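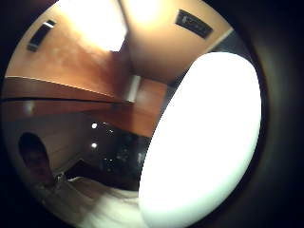

On 2024-04-20 the Mesetberg front desk wrote:

> If the machine ends up doing the beds, what do the rest of you do all
> day? I'm not trying to be mean about it, I just keep getting asked by
> guests and by my own family and I don't have an answer. Also is it true
> that they're cutting the early shift in May? We heard it from the
> Mondport people and they usually hear things before we do.

Okay, I'll take the second one first, since I got four private emails about it overnight. No, the early shift stays. What changes in May is the start time, which moves back half an hour for anyone on the linen side. The new sheet is posted by the lockers and it says the same thing for both houses. If Mondport heard something different I'd like to know from whom!

Now the bigger question. I've been on the handling trial for 17 shifts now, so I can tell you what my day looks like, and then you can decide what to say to your family.

Most of it is teaching. I hold the gripper tool and I do the job with it, grab the sheet, pull it over, let go, and the recording goes off to the Theodorakopoulos people, who use it to train the arm. Then I do it again. Each take gets a number and the log is up to 1,671 for our house. A lot of those are the same corner of the same kind of sheet. White cloth is hard, they tell us, because a fold and a shadow look so much alike, and the lamps in the wood-paneled rooms don't help. I said I could have told them that for free after nine years of making beds under those lamps.

What I did not expect is how tired my forearm gets. Making beds wears out your back and your knees, everybody here knows that. The tool wears out your wrist and the base of your thumb – a different kind of sore, and it comes on late in the shift. I brought it up and we now swap out every 44 minutes (don't ask me who picked that number, it was in the Gulell schedule and it stuck). If you're signing up for the next round, please take the swap even when you feel fine. I skipped it twice in my first week and couldn't open a jar that night.

As for whether it does the beds: not yet, and not soon from what I can see. The arm can hold an edge. It can drag a sheet flat if the sheet was pretty close to flat already. It does not do pillows, and a duvet is a whole other conversation. The plan we were shown has it working in the linen room first, pulling sheets apart for folding, with people still doing the guest rooms. I would not cry over losing the sheet pile, and I don't think any of you would either.

But I do worry about a couple of things and I'd rather say them on the list than by the time clock. Pay is one. Right now trial hours are paid at the regular rate, and I think teaching a machine how to do your job should be worth more than doing the job. The other is what happens to the people who are slower. When I record, they want it smooth and steady, and that suits some of us better than others. I asked if the recordings get used to rate us and was told no. I'd like that "no" in writing and I've asked for it – still waiting.

Oh, and whoever is leaving the tool on the linen cart at the end of shift, please stop. It goes back on the charger, the one on the left. I came in to a dead one twice this month and lost most of a morning.

If anybody from your desk wants to come up and try it, you're welcome to. It's more fun than it sounds for the first ten takes or so. Tell the guests that people are still making their beds, because they are.

There's a sign-up sheet for the next round, same place as the shift sheet. Wear sleeves that don't flap.

Fourth floor linen, Mesetberg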